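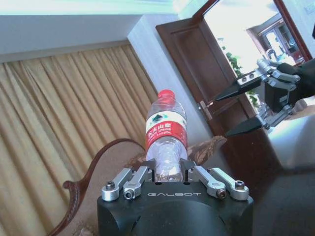
**M. Kubíček**
Senior Research Fellow, Work and Employment Unit, Vustarholm

## 4. Changes to the Housekeeping Role

The Brekudov guest residence in Grurnville introduced robotic clearing in its furnished lounges in February. Before then, one housekeeper per shift cleared tables, emptied wastebaskets, and straightened the seating. The robots were assigned only the handling of light items, chiefly drink bottles. Figure 1 shows a bottle held upright between the jaws of a gripper, close to an upholstered chair.

Staff did not describe the change as a loss of work. They described it as a change in its order. Housekeepers had been used to clearing a table and wiping it in one visit. Under the new schedule, the two tasks were separated, and 4 of the housekeepers interviewed said they now had to return to rooms they would once have left finished. Several also reported new duties — moving chairs out of the path of the arms, checking tabletops after each run — that did not appear in their job descriptions. 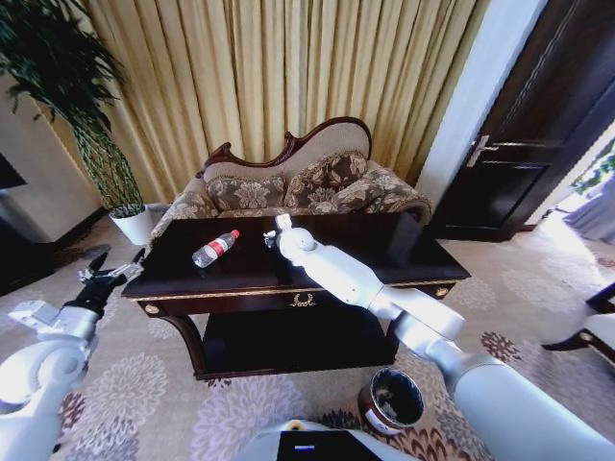
*Figure 2. Bottle lying on a lounge table, with the right gripper over the tabletop beside it.*

Furniture was a recurring concern. The lounge table in Figure 2 has a glossy top and a gold-trimmed edge, and responsibility for marks on such surfaces had not been settled at the time of the interviews. Supervisors held that damage during a run should be logged against the equipment. Housekeepers expected to be asked about it first. The residence has since added a separate line to the shift record, and its use is considered in Section 5.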